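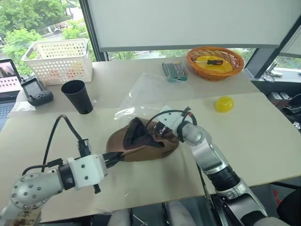

1/ Finished the Himuvden Trail last month, 100 miles end to end. A few people asked for notes, so I'm putting them in one thread. Mostly shoes, food and where to sleep.

2/ We took seven days. You can do it faster. Uliana Koval, who I walked with, did it in less time a few years ago and says she remembers almost none of it.

3/ Direction: we went north to south, Skellow to Revberg. Most guides have it the other way. North to south puts the big climb on the first afternoon, when the pack is heaviest. I'd still pick it again for the last day, which is nearly all downhill through farmland.

4/ Shoes. I wore low leather walking shoes, not boots. They were broken in over the summer, on errands and on the long way home from work. One small blister, left heel, day two, and it was my own fault for not stopping when I felt the rub.

5/ If you feel a hot spot, stop. Take the shoe off, let the foot air out, put tape on it. Don't tell yourself you'll do it at the next bench.

6/ Lacing matters more than I thought. On the downhills I used a heel lock – the extra loop through the top eyelets – and my toes stopped hitting the front. Undo it for the flat parts or the top of your foot will ache by evening.

7/ Leather in November means drying. Newspaper inside, change it once before bed, keep them away from the radiator. Two of the guesthouses had a stack of old papers by the door for this. The others gave us some when we asked.

8/ Socks: three pairs of wool ones. One on, one drying on the pack, one that stays clean for the evening. I packed five and sent two home from the second village.

9/ Food. There are stores in Skellow and Revberg and not much in between. The one at the halfway point closes at noon in the off season. We got there at 12:20.

10/ What I carried: hard cheese, rye bread, oats, nuts, a tube of mustard, some fruit. Soft fruit is a mistake. Pears were paste by lunch. Anything round and firm does fine if it rides at the top of the bag inside a hat. 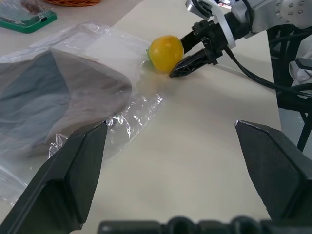 11/ Water is easy. Every village has a tap, usually by the church, and the farms will fill a bottle if you knock. I treated water from the stream once and didn't need to again.

12/ Sleeping. Book the first two nights and the last one. The middle of the trail was empty in November and we just called ahead from lunch. Cash is useful – one place took nothing else and the nearest machine was back the way we'd come.

13/ Best stop was the Schwerdtfeger guesthouse, a bit past halfway. Plain rooms, hot water, soup at six whether or not you've arrived. The owner dries your coat over the boiler without being asked.

14/ The dorm bunkhouse after that is fine in summer, I'm told. We were cold. Bring a liner and something for your head.

15/ The climb out of Skellow is 944 feet and there's no flat place to stand until you're at the top. Take it slow. Orest Hrytsenko joined us for that part only and then caught the bus back down, and I was a little jealous around the third bend.

16/ Waymarks are good until the forest. In the forest they're painted on the trunks at knee height, and some of the trees have been cut since. We lost the path twice there. Both times the right answer was to go back to the last mark and start over, and both times we argued about it first.

17/ A paper map was worth the weight. My phone had no signal for most of day four and the battery doesn't like the cold.

18/ Daylight is the real limit at that time of year. We were out the door by 7 and tried to be in by four. On the one day we weren't, the last mile and a half was on a road with no shoulder. Wear something bright.

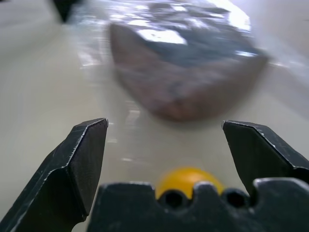
The headlamp helped too, but cars see a bright vest a lot sooner. I bought one in the hardware store in Revberg afterward, for next time.

19/ Weight: my pack was a little over 20 pounds with water. I'd leave out the second sweater, the book and the camp mug. I'd add a second pair of gloves.

20/ Poles: Uliana had them, I didn't. She was faster going down and I was faster over the stiles. My knees hurt on day five. Hers didn't.

21/ Getting home: the bus from Revberg runs twice a day and the afternoon one fills up with school kids. Buy the ticket at the bakery. The driver doesn't sell them.

22/ Someone asked about dogs. There are a lot of stiles and some of them are tall. I'd only take one I could lift. Sheep in most of the fields on the second half, so on a leash there.

23/ Shoes have been cleaned, waxed and put away with paper in them. The left sole is coming up a little at the heel and I need to find somebody who still does that kind of repair. If you know a place, send me a message.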